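Notes for week 7: collecting demonstrations
Robot Learning Practicum
Hélène Lapointe

These are the notes I talk from, tidied up a little so you can use them in the lab. If you missed the lecture you can get most of it from here, though you'll miss the argument we had over whether a bad demonstration is better than none (I still say it depends how bad, and I'll come back to it).

Where we are

Last time we trained a small policy on the Forkach set, which I handed to you already cleaned, trimmed and labeled. It worked pretty well, and a few of you came away thinking that the training code was the clever part. It's a few hundred lines and most of them load files! The reason it worked is that somebody spent a long stretch of a gray March producing 864 demonstrations, and then went back through every one of them. This week you start making your own.

What a demonstration is, for our purposes

One demonstration (I'll say "episode" too, I mix them up) is a recording of the arm doing the task once, start to finish, under a person's control. For each time step we keep the camera images, the joint positions, the gripper opening and the command that was sent. Please notice that the joint positions and the command are two separate things. The arm always lags a bit behind what you ask of it, and if you train on measured positions when you meant to train on commands, you get a policy that moves like it's wading through syrup. Last year 2 groups did exactly this and lost most of a week on it.

The episode also carries a task name, the operator's initials, and a flag: success, failure or unsure. Use "unsure" freely. I'd much rather look at twenty unsures with you than find out later that you talked yourselves into calling them successes.

Writing the task down

Before you record anything, write the task in one or two sentences that somebody outside your group could follow. "Tidy the cups" won't do. Tidy how? Does color matter? Where do they go? Does a cup that's already nested count as done? Here's the level of detail I'm after:

"Pick up the single cup and nest it, open end up, in the stack nearest the shelf. The episode ends when the gripper is open and clear of the stack."

You will find holes in it within ten minutes of starting. Fine. Fix the sentence, write down which episode you fixed it at, and decide together whether the earlier ones still count. What I don't want is for each operator to patch the hole privately, in their own way. Then your data holds several slightly different tasks under one name, the policy tries to do all of them at once, and you get a gripper that hovers between two stacks looking worried.
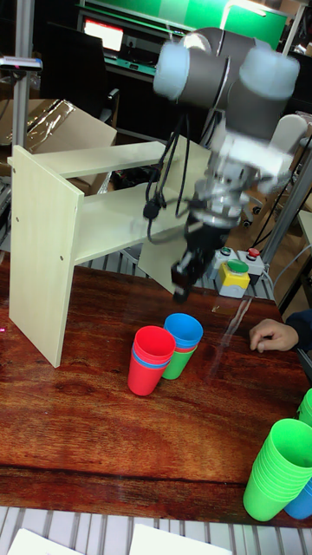

Variation is the thing I'd like you to spend your planning time on, more than speed and more than episode count. A policy learns whatever is constant in your recordings just as happily as it learns the task. If the stack is always in the same spot, it may learn the spot and pay no attention to the stack. So decide ahead of time what will change and what won't. With nested cups, the color order is an easy one to forget: look at the two upright stacks in the middle of the table, where the red one has a thin band of blue near its rim and its neighbor has blue at the top with a red band and green lower down. Mixed stacks like those are worth having in your set, and so is a stack on its side like the green one in the corner, provided your task sentence says what's supposed to happen to it. If it doesn't say, go back and fix the sentence first.

I ask each group to fill in a plan before recording. It's a table with these columns:

What varies
What values it takes
How we pick the value for each episode
What stays fixed, and how we check that it did

The third column is where people get lazy. "We'll move it around a bit" means that your arm will reach for the middle of the table nearly every time, since people are bad at being random and hate leaning over. Roll a die, shuffle cards, use the little script in the course folder, I don't mind which. Just let something other than your shoulder decide.

A shiny table deserves its own line in the plan, by the way. Gloss picks up the ceiling lights, and clear plastic on top of it throws faint reflections of its own, so what the camera gets can change with the hour even when nothing has been moved. Record some episodes in the morning and some in the late afternoon. Don't try to fix it by closing the blinds unless you're willing to close them forever.

Hands

Sooner or later a hand gets into the recording. Somebody is resetting the objects, or resting an arm on the table, or pointing at something. What you do about it depends on when it happens.

Before the episode starts or after it ends: trim it. Everything outside the start and end marks gets cut anyway, so put the marks in the right place and you're done.

During the episode, with the hand holding still and not helping: keep it, and add the tag "hand in view". A few of these do no harm, and they can teach the policy to put up with somebody being nearby. But if a hand shows up in every single episode, you've got a constant again, and the policy may come to depend on it. I've seen one refuse to move until a person leaned in. Very funny for one afternoon.

During the episode, with the hand helping (nudging a cup, steadying a stack): this is a failure, however small the nudge. I know it hurts at the end of a long take. Flag it and go again.

And a safety note, which I'll repeat until you're sick of me. Whoever is near the table while the arm is live knows where the stop button is and can reach it without looking. Resetting happens with the arm paused. If you aren't sure it's paused, it isn't.

Driving the arm

The first thing everybody does is go too fast. Fast motion blurs in the image, and the blurry part is often the bit just before the grasp, where the policy most needs to see what's going on. Slow down on the approach. You can swing across open space at a comfortable pace, but over the last hand's width I'd like you to be nearly boring.

The second thing everybody does is stop to think. You line up above the cup, you pause, you wonder, you go down. The pause gets recorded along with the rest, and a policy trained on lots of pauses can get stuck in one, because the picture looks the same at every step and the most common command for that picture is "stay put". Do your thinking before you press start. If you freeze halfway, finish the episode, tag it "hesitation", and we'll decide later whether to trim it.

Third, corrections. Say you come in a little crooked, notice, and straighten up. Keep that one! Small recoveries are some of the most useful things in the set, as they show the policy how to get back from places it's going to end up in anyway. This was my side of the argument in class. An episode with a wobble and a save is gold. An episode where you knock the stack over and then chase cups across the table is a failure, and we keep it in the failures folder, where it's still handy for training a success detector.

Swap operators every 13 episodes. There's no theory behind the number, it's just where I start to get sloppy. People have styles (some come in from the left, some drop straight down) and I want each style spread across all your object positions. If one person does all the left side and another does all the right, you'll never untangle the two.

Checking as you go

Do not record all afternoon and look at it the next day. After the first few episodes, stop and play them back. Check these:

Do the images and the joint positions line up in time? Find the moment the gripper closes in the image and compare it with the gripper signal.
Is every camera recording, and is each one saved under the right name? Swapped names are horribly common.
Has the camera been bumped? Compare a still from now with your first still of the day, flipping back and forth between them. A small shift jumps right out.
Did the start pose drift?
Are the flags filled in?

Then do it again at each operator swap. It takes a couple of minutes. The Baltovberg group skipped it on their first session and got a full evening of very nice joint data with one camera frozen on the same picture.

How many do you need?

Everybody asks, and I can't give you one number. Start with roughly 50 good ones on a narrow version of the task, train, and watch what goes wrong. If it fails in a place you never recorded, record there. If it fails in a place you recorded plenty, look for disagreement between operators before you add more. MacPherson's old handout (it's in the folder, second half only, the software part is out of date) has a nice worked case of a set that got better after a third of it was thrown out.

Keep a test set of starting layouts that you never record on. Draw them on paper before you begin, put the drawings in your binder, and leave them there. If a test layout sneaks into your training data because it looked like fun, it's no longer a test layout and you have to draw another.

For the lab

Bring your task sentence and your filled-in plan, one per group. I'll read both before you get arm time, and I'll probably send at least one back, so don't take it personally. Your session goes in the logbook with the setup name (ours is Hirnero on the booking sheet), who drove, how many episodes of each flag, and anything odd. "Anything odd" includes sun, new objects, a changed cable, a chair moved into view.

Hand in before next lecture: the raw episodes, the log, and one page on what you'd vary next. Pick one episode you're unsure about and have it cued up, because we'll watch those together at the start.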